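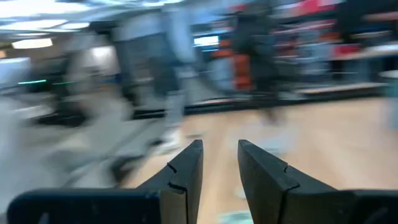
Ticket: wrist-camera motion estimate drifts during fast turns
Project: Clilura
Component: blur filter, stage 4
Status: resolved, with one item left open

I'm opening this one with more background than usual, so please bear with me, and thank you in advance to whoever picks it up. The method we settled on for Clilura works out how the wrist is moving by comparing each picture with the one before it, and then uses that to line up the clips before training. It does nicely on slow reaches. On quick sideways turns it comes back with a motion close to zero, as if the arm had been parked the whole time, and the confidence score is high too, so nothing gets flagged. My first guess was the obvious one. In the store clips the fingers and the housing come out perfectly crisp while the shelves, the floor and the people beyond them are all stretched sideways, and the matcher goes looking for crisp corners. It finds plenty of them on the gripper, and the gripper never moves relative to its own camera.

Steps to reproduce: take the store set from the March batch (1,269 clips), run the alignment with default settings, and sort by estimated turn speed. The ones that should be at the top of the list are sitting at the bottom.

Expected: high turn speed, low confidence.
Seen: turn speed near zero, high confidence.

Update 1

I tried the cheap thing first, which was raising the sharpness cutoff so that poor pictures get dropped. Please don't do this! It made matters worse. The sharpness score is taken over the whole picture, and those nice clean finger edges were enough to carry a badly smeared one over the line. All I managed was to throw out a good number of perfectly usable slow clips with plain walls in them. I've put the cutoff back where it was.

Update 2

Bredberg wrote back (very kindly, and with a script attached) to suggest masking the gripper before looking for corners. We do have a mask, as it happens, left over from the Velia study, but it was drawn for the older fingers and it leaves a sliver of the new ones showing near the tips. A sliver is plenty for the matcher to hang on to. I redrew it by hand with a generous margin, and drew a second one for when the fingers are closed, and then picked between the two using the logged finger opening.

With the new masks, the false "parked" readings went away on the 500 clips I set aside for checking. What we get now on the fast turns is a failed match, and I'm delighted with that, odd as it sounds. A failed match gets passed along to the next stage, and a confident wrong answer used to go straight into training.

Update 3

Now for the part I'd like a second opinion on. Once the gripper is masked, the direction of the smear is quite useful all by itself. If the streaks run level across the picture, the turn was mostly level, and their length gives a fair idea of the speed as long as the exposure time is known. Tejada's note on the method had this as a side remark, and I'm sorry to say I skipped right over it when I first read it. I wrote a small fallback that reads streak direction and length whenever matching fails, and takes the sign of the turn from the gyro log.

I ran it over the full set on Monday, all 2,989 clips, and the estimated path closes up much better at the ends. It isn't perfect. People walking through can add smear of their own, and a person close to the camera pulls the estimate toward them. Long straight shelves are awkward as well, because they look streaky even when the camera is still. For the moment the fallback asks for agreement between the floor region and the ceiling region before it trusts a reading, and marks the clip for review if they disagree.

Resolution

Both masks are checked in and switched on by default. The fallback is in too, but off by default until somebody besides me has had a look. If you are working from an older copy, clear the cached corner files before you rerun, or you'll get the old answers back and spend an afternoon wondering why (I did).

Still open: the masks assume the camera bracket hasn't shifted. A check at startup would be good, and I'll file that separately.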